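Re: [stivcombe-parish] Roof appeal, July update

> Could someone tell me whether the roof appeal is still going? I filled in a pledge card at Pluston and haven't heard a peep.

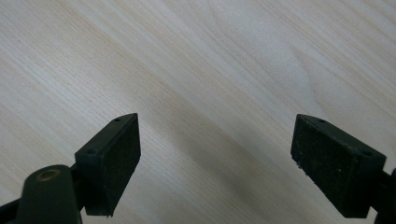
*Posted by Ajith Rajan, for the Stivcombe and Istcombe parishes*

Still going, much like the leak. We've had 19 pledges so far and almost $200 in loose coins, plus a button, which I've honoured at face value.

Your Pluston card is probably in the vestry drawer with the hymn numbers. Send me your name and I'll dig it out.
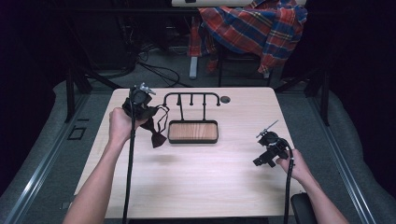 The Kurup hall supper is on at 6, and proceeds go to the north gutter. Bring a plate with food on it, please. Last year we did very well for plates.

Envelopes are at the back of all 3 churches. The grey ones are for the roof and the coloured ones are for flowers. Father has asked me to stop mixing them up.

Ajith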